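Subject: Re: [postedberg-walks] Getting to Postedberg without a car, and the hut kitchen

Bjarke Mogensen wrote:
> We are two adults and want to do the Postedberg loop in July.
> The Rumard page says there is a bus from Zirov to the trailhead
> but gives no times. Is the bus still running, and can we do the
> loop in one day from Zirov? Also, does the Egilsson hut have
> dishes, or do we carry our own?

Bjarke,

The bus runs in July. It leaves Zirov station from stand 2 at 8:16 and the last one back leaves the trailhead at 18:40. There is no midday service. The Rumard page was written before the stand was moved, so ignore its map and follow the signs from the ticket hall.

The loop is 12 km with 816 m of climbing if you go clockwise. Allow seven hours with stops. It fits between the two buses, with little margin if the upper path has snow on it. The early part of July can still have a patch on the north side below the saddle. Counterclockwise puts the steep section at the end and on the way down, and I would avoid it in rain.

If you would like the margin, sleep at the Egilsson hut. It is 40 minutes off the loop on the marked side path. Booking is by phone only. Bring a sheet liner, as blankets are supplied but sheets are not.

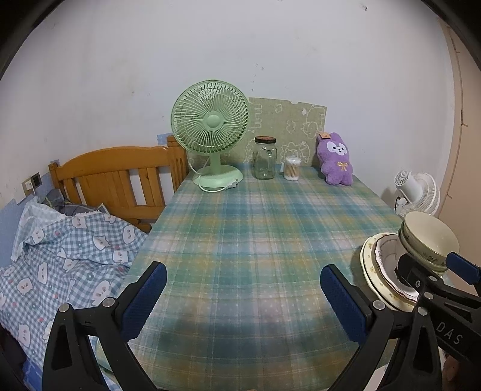

Plates and bowl on the table.

Water at the hut is from the spring and the tap is outside, to the left of the door. The stove takes the screw-on gas cans. The shop in Zirov sells them but closes at noon for two hours, so buy before the morning bus or bring them with you (not by air, obviously).
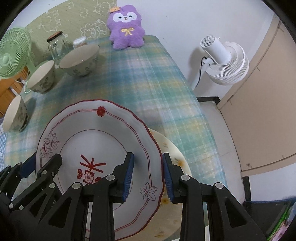 Do not carry dishes. The hut has its own, and every gram counts on the climb from the side path. They are ordinary table plates of mixed patterns, such as the white one with the dark red scalloped rim and printed flowers, so expect weight and breakage if you try to take one outside to the rocks. Cutlery I would still bring, one spoon and one knife each. Wash up before the generator goes off at 21:30.

Maps: sheet 3075 covers the whole loop and the side path. The older printing shows the path crossing the stream at the lower ford. It now crosses at the footbridge, roughly 300 m upstream. Phone signal is lost past the second gate, so download what you need in Zirov.

The return from the hut is the same side path, then left at the junction. Going right takes you down to the quarry road, where there is no bus.

Comments (3)

mtn_otter
The 8:16 was full when I took it. Get to the stand early, there is no second bus.

Pia
Can confirm the footbridge. The turn to it is marked with a yellow post but the post leans and is easy to miss coming down.

hgk
Is the side path OK with a dog? The gate before the saddle looked like a ladder stile on the map.

Recent in this list
Zirov station: luggage lockers out of use
Postedberg saddle, snow in July?
Re: Gas cans, which thread
Quarry road parking fees
Egilsson hut booking hours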